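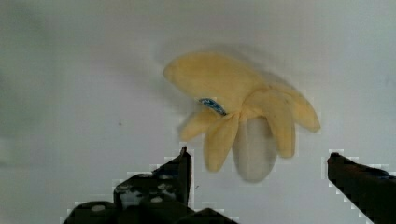
Octavian Chiriac wrote to ask if he could just turn up on the Wednesday or if he had to be on a list, and whether there would be anything to see if he couldn't get away from work before five. Good questions, and I got a version of them so many times last February that I've finally put the whole lot on one page. I run the open day at Tikside and I was on my feet by the table for most of the last one, so these are my answers and not the official ones.

Do I need to book?

No list, no ticket. Walk in. If you're bringing a school group or a club, please email first so I can keep a slot free for you, because the room gets tight and I don't want thirty people stuck in the hallway. Last time we had 113 visitors through the door, which was way more than I'd baked for.

What time does it run?

We open at 2 in the afternoon and go until eight. The arm gets switched on right at the start, and there's a break at dinnertime when we all eat something. If you come after work you'll be fine! Evenings are calmer, and you can stand closer and ask more.

Where is it?

Same building as before, in Reltumwood, behind the Roltby warehouse. Park on the Roltby side, not on the grass. Go in by the door with the ramp and follow the paper arrows (I print new ones every year and I still run out).

So what do I get to see?

Pop, mostly. Pop is what we call the robot arm, and the job on the day is clearing and setting a table. We put out toy food and kitchen things, somebody gives it a task, and it goes and tries. Put the strawberry in the bowl. Move the banana to the colander. Little jobs that you or I would do while talking on the phone.

It sounds dull written down. In the room it's a different story. I have watched grown men hold their breath over a pretend banana.

Why toy food?

Real bananas go brown and real tomatoes get squeezed, and I'm the one who wipes the table. Toys also stay the same from one try to the next, which helps when you want to know if the arm got better or the fruit got easier. Soft ones are harder than you'd think, by the way. A plush thing bends when you pinch it, and a banana with its peel hanging open has a lot of floppy bits going off in different directions. Pop has to pick a spot and commit to it.

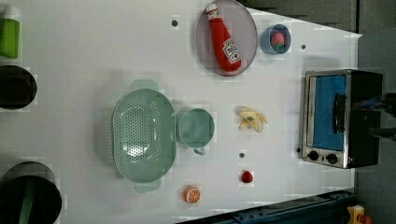 My daughter is six and she'll want to drive it, is that allowed or is it strictly hands off? That came in through the contact form last week, and yes, she can have a turn. We keep part of the afternoon for visitors who want to steer the gripper themselves. One of us stands right beside you with a thumb near the stop button. Kids are usually better at it than their parents, since they don't apologize to it every time they bump the table. Turns are short so that everybody gets one.

Does it do this by itself, or is someone secretly driving?

Both, at different times, and I always say out loud which one you're looking at. When visitors have their turn it's a person moving the arm. When we do the table runs, Pop is on its own from the moment we say go until it stops or one of us stops it. If you lose track, ask. I'd much prefer you ask than go home wondering.

How does it know where things are?

Cameras. There's one down by the gripper, so it gets a close look at whatever it's about to reach for, and there's a wider view of the table from higher up. We put the live pictures on a screen for the open day and people love the gripper one. You see the two black fingers and the thing between them and not much else. It takes a minute to get your head around, because the whole table seems to move when it's really the arm.

Will it work?

Ha. Sometimes! We did 874 practice runs before the last open day and I could tell you sad stories from plenty of them. I won't pretend it goes right every time in front of a crowd. It'll drop things. It'll close its fingers on air. Once it put the strawberry in the mug, which I thought was a pretty reasonable place for a strawberry, but that wasn't the job. We leave the misses in and run it again.

Can I move the things around on the table to try and trick it?

Please do, between runs. It's my favorite part of the day. Wait until I say the arm is parked, then put the pieces wherever you like. People tend to shove everything up against each other, and that is a mean thing to do and also a good test. Something I've learned to look for is the last little bit of the reach, when the fingers are down at table height and right up next to the toy.
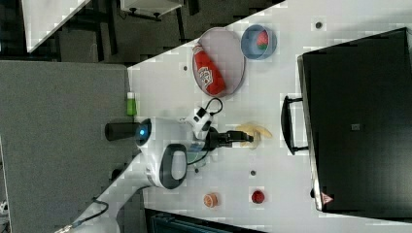

It often slows way down at that point, and you'll hear the room go quiet, and then it either closes or it backs off and has another think. If it backs off, give it a second. New visitors always assume it's broken and start chatting, and then they miss the grab.

Is it safe to stand near?

There's tape on the floor, so stay behind the tape while it's moving and you're fine. The arm isn't fast. Long hair tied back if you're taking a turn, and no scarves, please. Strollers are okay in the room but park them by the wall so nobody trips.

Is it loud?

Quieter than my dishwasher. The crowd is the noisy part. If you or your kid would like it calmer, come in the last hour. I can turn the beeps off too, just say.

Can I take pictures?

Sure, of the robot, all you want. Ask people before you take pictures of them. No flash when a run is going, it bothers the cameras.

Is there food that isn't made of cloth?

Coffee, juice, and whatever I get around to baking. Two kinds of cookies last time, gone almost before the first run was done. Cash jar by the urn.

Can I bring my own object for Pop to try?

One per family, smaller than a soup can, nothing wet, nothing with a blade, and nothing you'd cry over. Leave it at the front desk with your name on it and we'll try them all at the end of the day. Octavian, if you're reading this, that's after seven, so you'll make it.

My question isn't here.

Use the contact form and put "open day" in the subject line. I check it in the evening.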